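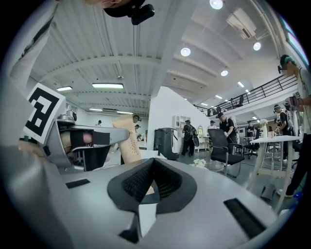 Fingers no longer meet evenly on hand-held gripper after pad change

Posted by gansteadbench in Grippers and End Tooling

I look after the hand-held grippers at our site. Unit 6 had its finger pads replaced in April with the Cedier textured type. Since then the two fingers touch at the tips but leave a narrow gap lower down when the trigger is fully released. Thin packages slip out of the grip, thick ones hold. The width readout at full close used to be 1496 counts and now stops at 1531. I have cleaned the slide and checked the trigger return spring. Is this a pad problem or a linkage problem, and do I need to redo the width calibration?

Bláthnaid Madigan

Check the pads first. A pad that is not fully seated at the base tips the contact face forward, so the tips meet early and the readout stops high. Your counts fit that.

Remove both fingers. Pull the pads and scrape the old adhesive out of the pocket, including the corners. Press each new pad in from the base toward the tip, clamp it flat, and leave it overnight. Refit the fingers with the screws finger-tight, close the gripper on a flat 3 mm shim, then tighten. Tightening with the fingers open lets them settle out of parallel.

Yes, redo the calibration. Record full close and full open with no object in the grip. If full close does not come back to within a few counts of the old figure, look at the linkage pins. Do not correct it with an offset in software. The error changes with opening width, and an offset fixes it at one point only.

domton_tech

Had this on one of ours. Swapped the fingers left for right and it went away. Never found out why.

rozite22

Pads wear out. We change ours every 3000 cycles whether they look bad or not. Also check that the marker plate is still tight after you have had the fingers off. Ours had worked loose and we lost half a shift looking for a fault in the tracking.

Page viewed 2391 times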